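Home About Archive Categories Contact

Can a Machine Clear the Table Yet?
Posted March 16, 2021

Readers of this page have asked for a plain statement of where household robots stand. The question came up again after my earlier note on dishwashers, and a short reply in the comments would not have done it justice.

My position is that a machine can now do many parts of a chore, and very few chores from start to finish. Picking up one known object and placing it in a known container is within reach of a good arm with a simple two-finger gripper. Clearing a kitchen table after a family meal is a different order of work. Plates lie flat and offer little to hold. Mugs must be taken by the handle or the rim, depending on which way they face. Cans are easy until one of them is open.

Laiba Khokhar, with whom I worked for several years at Furolwood, holds a more hopeful view. She points out that warehouse picking was also thought to be out of reach, and that it is now ordinary business in many places. I accept the point in part. A warehouse can be arranged to suit the machine. Most households will not be, and I do not believe they should be asked to.

Much of the present effort goes into simulation, and I consider this sound. An arm in a rendered room can attempt the same pick 1,000 times before lunch, and no crockery is lost. Mudassar Rana was kind enough to send me the figures from a trial he ran in December on exactly this footing. Of 1,000 simulated attempts to move a small object between containers, 920 were scored as complete. When the objects were changed for ones the program had not met before, and the set was cut to 273 attempts, only 41 were complete. He asked me to add that the second set was hard by design, and I do so gladly.

Those two results describe the state of the field better than any product film. A system that does very well with familiar things may do poorly with a neighbor's things. Until that gap is closed, I would not advise any household to set money aside for a general helper. Single-purpose machines — the floor cleaner, the dishwasher, the dryer — remain the better purchase.

Kirstin Haldane has asked whether shop floors will come first. I expect so. Parts there are few, known, and delivered in trays, and a trained person is usually near enough to step in. I intend to treat that subject separately, with attention to packing and light assembly. Correspondence on either topic is welcome through the contact page.

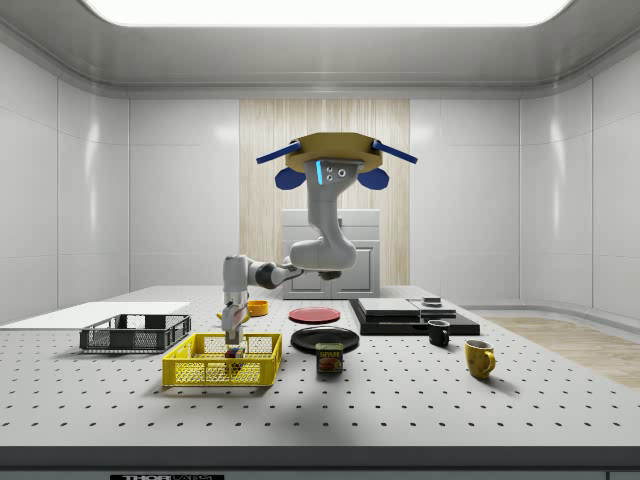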